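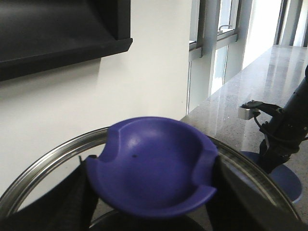
We use cookies to remember your settings. Accept / Manage choices

Property Care > Kitchens > Inspection Checklists

Pots, Lids and Small Plastic Pieces: Unit Checklist with Comments
Posted 04/09/2019 by the Dolbridge housekeeping desk

Unit: 1205, Gukville building
Area: kitchen, cookware
Last full check: February
Result: pass, 2 items to follow up

1. Glass lids, rim
Check the full edge for chips. Run a dry cloth around the metal band and stop if it snags.
OK. No snags on any lid. The big lid has old water marks on the band. They came off with vinegar.

2. Glass lids, center
Hold up to the window and look for cracks running out from the middle.
OK. Light scratches only. Scratches from normal washing are not a reason to pull a lid. A crack of any length is.

3. Purple plastic piece, notched rim
Look at the notches first, then the inside of the cup.
FOLLOW UP. There is a tiny dark speck on the inside, a little left of center. Wipe with a damp cloth and baking soda. If it stays, write "mark" on the sheet and leave the piece in service. If a fingernail catches on it, write "pit" and send the piece back to the Lefèvre store room.
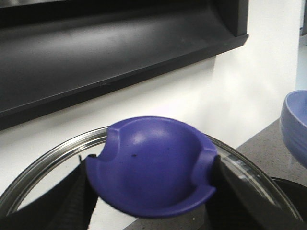

Check the corners of the notches too. On the older pieces in unit 732 that was where the plastic split, and the split was hard to find until the piece was flexed by hand. Press lightly with both thumbs. Do not use a knife tip or a scouring pad on the inside surface -- it scratches, and the scratches hold grease.

4. Knobs and handles
Grip each one and try to turn it. It should not move against the glass or the pan.
OK. One saucepan handle was a quarter turn loose. Tightened.

5. Stainless pans, inside
No flaking, no rust around rivets, no burnt food.
OK. Slight rainbow color on the base of the large pan. Harmless, no action.

6. Stainless pans, base
Set on a flat counter and press on opposite sides of the rim. It should not rock.
FOLLOW UP. The small frying pan rocks. Still usable on gas but not on the glass cooktops. Swap it at the next restock.

7. Lid and pan match
Every pan on the inventory card should have a lid that seats without gaps.
OK. Note that the Guromach lids fit the old pans but sit a little high. Accept them.

8. Storage
Lids upright in the rack, plastic pieces in the top drawer, nothing stacked on glass.
OK after correction. Two lids were lying flat under the colander.

9. Shelf above the cookware
Pull down gently on the front edge. Check that the brackets are tight.
OK.

General comments
The card inside the cabinet door still shows the old item list, 18 lines, and the plastic pieces are not on it. Please print the new card before the next check. Until then, write them in by hand at the bottom.

The vinegar bottle under the sink has no label -- relabel or throw out.

Anything marked FOLLOW UP goes on the weekly sheet as well as here. Leave the signed copy in the blue folder and take the duplicate back to the desk.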